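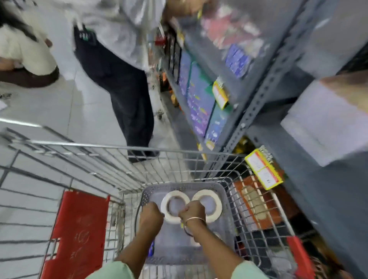

Rolls of white masking tape in a shopping basket. Tapes of similar appearance can differ widely in residue behaviour.

Enia publishes residue results for retail masking tapes on interior painted surfaces

PLIRNHAM, 4 Jan 2019 – Enia, the independent materials testing laboratory, has released the results of a comparative study of adhesive residue left by general-purpose masking tapes on painted interior surfaces. The study covered 26 tapes bought through ordinary retail channels and assessed each on five substrates under controlled temperature and humidity.

Testing was carried out at the laboratory's Ibrahim Building in Plirnham and completed in September. The full data set, including individual peel traces and residue measurements, is available on request.

General-purpose masking tape typically consists of a creped paper backing coated with a pressure-sensitive adhesive, most often based on natural or synthetic rubber. Adhesion to a painted surface increases with dwell time as the adhesive flows into surface texture. When the tape is removed, failure should occur at the interface between adhesive and paint. Residue results when failure occurs within the adhesive layer, or when the adhesive separates from the backing. Paint damage results when the adhesive bond exceeds the strength of the paint film or its bond to the primer.

Packaging for general-purpose tapes commonly states width and length. Information on recommended dwell time is less consistent, and where it is given the test surface is seldom identified. The study was designed to provide comparable figures for surfaces found in residential renovation work.

Method

Tapes were conditioned in the laboratory before use. Strips were applied with a weighted roller to test panels finished in matte latex, eggshell latex, semi-gloss latex, solvent-based alkyd enamel and clear-coated softwood. All painted panels were fully cured before application. Unaged control strips were removed shortly after application. The remaining strips were held for the full dwell period, either at room conditions or in a warm cabinet intended to simulate a sunlit window reveal.

Removal was performed on a motorized peel tester at a fixed angle and speed. Residue was measured by image analysis of the stripped area after application of a contrast powder and was reported as a percentage of the bonded area. Panels were then examined under magnification for fibre tear, paint lift and changes in gloss.

The operator carrying out the peel tests worked from coded samples and did not have access to brand or price information.

Findings

At room conditions, 74 per cent of the tapes left no measurable residue on semi-gloss latex after the full dwell period. Performance was less uniform on matte latex, where the more porous surface allowed greater adhesive penetration and where several tapes with low residue scores nevertheless lifted paint at the strip edges.

Warm storage increased residue on every substrate. The increase was greatest on alkyd enamel. Tapes with rubber-based adhesives showed a wider spread of results than those with acrylic adhesives, although there was some overlap between the groups.

Initial peel force was a poor predictor of residue. Tapes with low initial adhesion were found at both ends of the residue ranking. Backing thickness correlated with resistance to tearing during removal and had no consistent relationship with residue. Retail price showed a weak association with performance on the latex panels and none on clear-coated softwood.

Colour of the backing had no measurable effect on any property tested. White and cream tapes were distributed throughout the ranking.

Variation within brands

For each product, rolls were obtained from 2 production lots where lot codes permitted. Differences between lots were generally within the repeatability of the method. In a small number of cases the difference was large enough to change the product's residue class. Enia has notified the suppliers concerned and will repeat those measurements on fresh stock.

Application to product development

Adhesive manufacturer Werkitz, which contributed to the cost of the test panels, will use the published method in the development of a water-based acrylic adhesive for paper-backed tapes. Werkitz had no role in selecting the samples, conducting the tests or analyzing the results. No Werkitz adhesive is identified by name in the data.

Limitations

Results apply to fully cured coatings in the condition tested. Fresh paint, previously cleaned surfaces, wallpaper and unsealed masonry were outside the scope of the work. Exterior exposure and ultraviolet ageing were not assessed. The ranking should not be used to predict paint line sharpness, which depends on additional factors including edge seal, paint viscosity and film thickness.

About Enia

Enia provides testing services for coatings, adhesives and sealants used in the building trades. Its laboratory and administrative offices are located in Plirnham.

Requests for the full data set or the written test method should be directed to the Enia publications desk, quoting the title of this release.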